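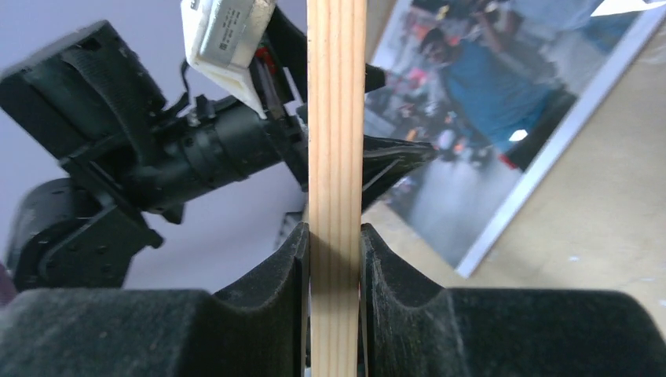
Trestine Lolly & Ice Hire — Frequently Asked Questions

Last fiddled with in March. If your question isn't answered, email and we'll get back to you, usually same day, Friday is hopeless though.

What do you hire out?
Lolly carts, chest freezers, scoops, moulds. Also the lollies themselves if you want them made for you. Most people take the cart and the lollies together.

How many lollies is the minimum?
200. Mixed flavours fine, up to four per order. Under that you're better off buying from the shop in Dinda Street, open till 5.30.

What flavours?
Strawberry, lemon, blackcurrant, mango, milk & honey, plain orange. Rhubarb when there is rhubarb. We don't do bubblegum, please stop asking.

Can we have our own flavour?
Yes if you give us three weeks. There's a tasting batch of 16 which you pay for, then you say yes or no. One round of changes included. Alcohol ones: yes, but they freeze softer and they melt fast, so they're for evening dos really.

Are they vegan?
All the fruit ones are. Milk & honey obviously not. Made in the same kitchen, same machines, washed down in between.

Nuts?
No nuts in anything we make. The cones come from Mendes and their packet says may contain, so if it's a serious allergy skip the cones and tell us when you book. Not on the day.

How big is the cart?
163 cm long with the handle down. Goes through a normal double door, won't go through most single ones. Measure first!! We've had it stuck in a porch in the rain with a wedding party going round the side.

Does it need plugging in?
The small cart no, it runs on cold plates and stays frozen for five hours if you keep the lid shut. The big freezer yes, ordinary 13 amp socket, within 3 metres. Extension leads need to be fully unwound. Not the reel kind left half rolled up.

Will it go on grass?
Dry grass yes. Soft grass, gravel, sand — no. Let us know what the ground's like and we can bring boards, £12.

How far do you deliver?
Free inside the ring road. Further out is by the mile and we'll quote. We don't do islands any more.

Do you send someone with it?
If you like. Brunello Negri does most of the weekend ones, or you can serve yourselves, it isn't hard. Staffed hire is a minimum of three hours and he'll want somewhere to park.

What's the deposit?
A quarter of the total to hold the date, the rest a week before. Damage deposit is separate and comes back within five working days once the cart's been checked and cleaned.

Do we have to clean it?
Wipe it out, empty the bin. No bleach on the lid seals please, they go brittle and a new set is teh dearest part on the cart.

What if it rains?
Up to 48 hours before you can move the date once for free. After that the lollies are already made so we charge for those, but not for the cart. You can come and collect them for your own freezer.

Can I pay by invoice?
Schools, councils and firms yes, 30 days. Put your order number on it or it sits in a pile. Private bookings by card or transfer. We've stopped taking Grokance vouchers, any bought before the changeover we'll still honour til they run out.

Where's my booking number?
Top right of the confirmation email, four digits, looks like 2395. Have it handy if you ring.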